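The Bottom of the Bin

Every house has one. Ours was a cardboard box that gave up years ago, then a laundry tub, then a drawer that wouldn't shut. You throw things in. You stop looking. Then one day you need the small one, the one with the tail, and it's bedtime, and you're up to the elbow.

I went to Gomurel to see people who think about this for a living. Or half a living. Enura is a toy library above a tire shop, 67 families signed up, two rooms, one sink. You borrow, you bring back, somebody wipes it down and it goes out again. Aslı Soylu started it with her own kids' castoffs and a sign in the stairwell. She talks fast and sorts while she talks, hands never stop.

"Color is useless," she told me before I had my coat off. "Everyone sorts by color. Looks great for an hour."

She sorts by what a child does with the thing. Stuff that gets lined up. Stuff that gets carried around. Stuff that gets thrown. Animals are the trouble, they're all three.

The other half of the problem is what you keep it all in. Wicker sheds. Fabric sags and you can't hose it. Clear plastic is nice until it cracks at the corners, and it will. Aslı has gone over to metal. Heavy, loud, ugly, she says, and she'd never go back. Slanted walls are good becuase things slide down to where you can reach them. A wide open top, no lid. Lids are where tidying dies. 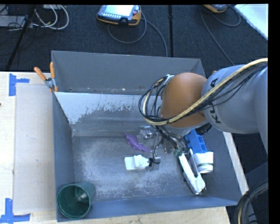 Gomurel, November

A purple lizard on a scuffed gray floor. I keep thinking about that metal, the whitish scratches all over it, the pale surface on the slope gone ragged down to the bare stuff. You could hide that with a liner. Aslı hates liners. A felt mat collects crumbs, she says, and then you have two things to clean. Let it scratch.

Berkay Avcı disagrees, and loudly. He does repairs for the library – wheels, seams, missing eyes – and thinks hard bins eat soft paint. His own toys at home live in canvas sacks on hooks, one hook per kid. He made me lift one. It weighed nothing. I also couldn't see a single thing in it, which I mentioned, and he changed the subject to glue.

Depth matters more than either of them let on. Nesrin Kırmızıgül, mother of three, borrower since the first winter, keeps hers shallow on purpose. One layer. If a toy is on top of another toy the bottom one is dead, is how she puts it. Her rule is 51 toys in the apartment and the rest go back up the stairs. Why 51? Fifty felt mean.

She keeps the odd shapes on top, anything with legs or a tail. Blocks will pack themselves. A lizard won't, it lies however it lands and takes up a corner to the other corner. So it goes in last and comes out first, and her youngest, Leno, now thinks all lizards live on the surface of things.

The big cleanout at Enura is twice a year. They had 500 pieces on the floor the morning I came, sheets down, windows open. Tip the bin, wipe it, dry it properly, put back only what somebody has asked for. What's left goes in a pile by the door and you are not alowed to feel sorry for it. I took home a duck.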